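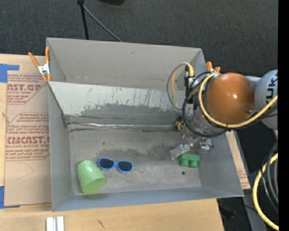 The packing staff of the Sudmont site asked, through their representative, whether sorting from the bins would remain a job for people once the second cell opens. They had heard three versions, they said, and wanted one in writing.

Management replied that no post will be removed before September. The 2 sorters on each shift will move to checking and restocking — at the same pay grade.

Brandes reported 3,712 picks logged in the trial, of which 1,152 needed a person to step in. Staff noted that each stop interrupts other work and asked that this time be counted. Agreed.

Training: Jotano to offer places to all shifts, in paid hours. A limit of 600 picks per shift stays in force until then.

Skandunmont site: item deferred.

Next meeting: 10th August, canteen annex.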